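卓上双腕キット「Radura」を使ってみた 家事はどこまで任せられるか

印刷する | メールで送る
シェア 3154 | コメント 6

Morhamの卓上双腕キットRaduraを3か月使った。購入先はUllardの通販で、組み立て済みではなく部品の状態で届く版を選んだ。仕事の道具としてではなく、家の中の細かい片付けを機械に任せられるかどうかを知りたくて買ったものなので、この記事もその観点で書く。研究用途での精度や、ほかのキットとの数値比較を期待している人にはあまり役に立たないと思う。

先に結論を書くと、机の上の小物を決まった場所へ動かす程度の作業はできる。ただし、できるようにするまでの手間が、その作業を自分で済ませる手間を大きく上回る。家事の負担を減らす目的で買う段階にはまだない。手を動かして教えること自体に興味がある人なら、値段分は遊べる。

■組み立て

部品は関節ごとに袋分けされていて、袋の表示と説明書の章が対応している。説明書は英語版と日本語版が入っているが、日本語版は図の番号が途中からずれているので、英語版の図を見ながら進めたほうが早い。ねじは似た長さのものが混ざっており、手首まわりで間違えると最後まで締まらない。私は一度肘まで戻ってやり直した。

配線は慣れていない人には面倒だと思う。アームの動きに合わせてケーブルに余裕を持たせる必要があり、短く留めると腕を伸ばしたときに引っ張られる。長く余らせると、今度は曲げたときに作業面へ垂れて物に触る。説明書には「適切なたるみを設けること」とあるだけで、目安の長さは書かれていない。結局、全関節を端まで動かしてみて、そのつど留め直した。

土台の固定は重要で、ここが緩いと後の調整が全部無駄になる。最初は食卓の天板にクランプで留めていたが、左右の腕が同時に動くと天板ごと揺れた。今は専用の台に移している。食事のたびに外すつもりだった人は、置き場所から考え直すことになる。

■教え方

動作はプログラムで書くこともできるが、標準の使い方は人が操作して手本を見せ、それを何度も記録して学習させる方法になる。付属ソフトの手順は単純で、記録の開始と終了を押し、失敗した回を消し、十分たまったら学習にかける。学習そのものは手持ちのパソコンで夜のうちに回した。

手本の質は結果にそのまま出る。物をつかむ前に少し迷う癖が私にはあり、学習後のアームも同じ位置で一度止まるようになった。急いで記録した日のデータを混ぜると、物の上をかすめて通り過ぎる動きが増えた。Morhamの掲示板でPantelis Antoniadisという利用者が、手本は速さよりも毎回同じ順番で行うことを優先したほうがよいと書いていて、そのとおりにしたら目に見えて安定した。

記録する作業は退屈である。同じ小物を置き直し、同じように動かし、また置き直す。片付けを覚えさせるために、片付けては散らかすことを繰り返すので、この期間は家事が増える。家族に手伝ってもらおうとしたが、操作する人が替わると動きの癖も変わるため、結局は一人でやった。
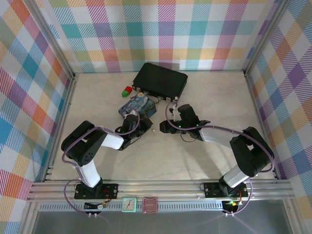

小物の種類による差も大きい。四角くて硬く、指先で挟める幅のものはうまくいく。積み木や消しゴムのたぐいは、向きが多少変わってもつかみ直してくれる。逆に、薄いものは難しい。紙や名刺は机に張りついた状態からだと指先が縁にかからず、端まで滑らせてから挟むという動きを別に教えなければならない。教えても、机の端からの距離が変わると失敗する。

丸いものは転がる。当たり前のことだが、人間は転がりかけた物を無意識に反対の手で止めている。Raduraも腕は左右にあるので同じことができるはずだと考えて、片方で押さえて片方でつかむ動きを記録してみた。何も動かないときは成功する。物が少しでもずれると、押さえる側が空振りしたまま、つかむ側だけが予定どおり進んでしまう。左右の腕がお互いの失敗に気づいていないように見える。

容器に入れる作業は、つかむ作業より安定していた。口が広ければ多少ずれても入る。ふたを開けるところからやらせると話が変わり、留め具の固さや、開いたあとにふたがどこまで倒れるかで結果がばらつく。私はふたを先に自分で開けておくことで妥協した。この時点で、全部を任せるという当初の目的からは外れている。

■どんな家事なら頼めるか

いくつか試したうち、続けて使っているのは寝る前の机の片付けだけである。散らばった小物を、決めた場所に寄せておく。全部は片付かないが、朝に残っているのはだいたい紙類と予想がつくので、自分でやる分が減ったとは言える。

洗濯物は早い段階であきらめた。ハンカチを半分に折るところまではできたが、二つ目の折り目で端がそろわず、そろえ直す動作を加えるとかえってしわになった。布は置くたびに形が違うため、手本をいくら増やしても足りる感じがしなかった。タオルはそもそも作業範囲に収まらない。

台所では使っていない。防水ではないと説明書にあり、水のそばに置く気になれなかった。乾いたスプーンを引き出し用の仕切りに分けることは試した。向きをそろえて並べておけば入れられるが、重なっていると下の一本まで一緒に動かしてしまう。食器かごから直接取らせるのは、私の腕前では無理だった。

作業場での使い道についても少し触れておく。小さな工房を手伝っているので、部品を箱から出して治具に置く作業をやらせてみた。部品の形も置き場所も毎回同じで、照明も変わらない。家の机よりはるかに条件がよく、失敗も少なかった。ただ、これなら以前からある専用の供給装置のほうが速くて確実で、腕の形をしている必要がない。少量で種類がよく変わる仕事なら出番があるかもしれないが、種類が変わるたびに手本を取り直すことを考えると、やはり人がやってしまう。

Brynjólfsdóttirの家事ロボット特集では、教え直しの手間が下がることが普及の条件として挙げられていた。使ってみた感想としては同意できる。つかむ力や腕の速さに大きな不満はない。不満のほとんどは、場所を少し変えただけで前に覚えたことが通用しなくなる点にある。背景の壁の色を変えただけで成功率が落ちたこともあり、それ以来、周囲のものはなるべく動かさないようにしている。

■音、熱、安全

動作音は小さい。隣の部屋で寝ている人を起こすことはなかった。ただ、姿勢を保っているあいだも高い音がかすかに続くので、同じ部屋で寝る場合は気になると思う。長く動かすと肩のモーターが熱を持ち、保護機能で止まることがある。止まると腕が重さで下がるため、下に割れ物を置かないほうがよい。

非常停止のボタンは付属していない。ソフト側の停止は効くが、パソコンが固まったときのことを考えて、電源を手元のスイッチで切れるようにした。これは最初から箱に入れておいてほしい。小さい子どもや猫のいる家では、無人で動かさないことを勧める。

■サポート

購入から3週目に、右腕の手首が一方向にしか回らなくなった。Ullardに連絡すると返信は翌日に来て、交換用のモーターが送られてきた。修理は自分で行う前提なので、組み立てを人に任せた場合は困るかもしれない。Morhamのソフト更新は6月に一度あり、記録の途中で画面が止まる不具合が直った。更新後に関節の原点合わせをやり直す必要があるが、更新の案内にはその記載がなく、私は掲示板で知った。

■よかった点

・部品が個別に買え、交換しやすい
・記録から学習までの操作が単純
・硬い小物の移動は実用に近い
・動作音が小さい

■気になった点

・配線の説明が足りない
・日本語説明書の図番号がずれている
・薄いもの、布、重なったものに弱い
・環境が少し変わるだけで教え直しになる
・非常停止が付属しない

■まとめて買う人へ

片腕版もあるが、買うなら双腕版でよいと思う。左右の連携はまだ頼りないものの、届く範囲が広がるだけでも机の上では助かる。台と電源スイッチの費用は別に見ておくこと。設置場所は、一度決めたら動かさなくて済むところを選んだほうがよい。

次はふたの開閉をもう一度教え直すつもりでいる。留め具を軽いものに替えた箱を用意したので、うまくいったらこの記事に追記する。

コメント 6件を表示
印刷する | メールで送る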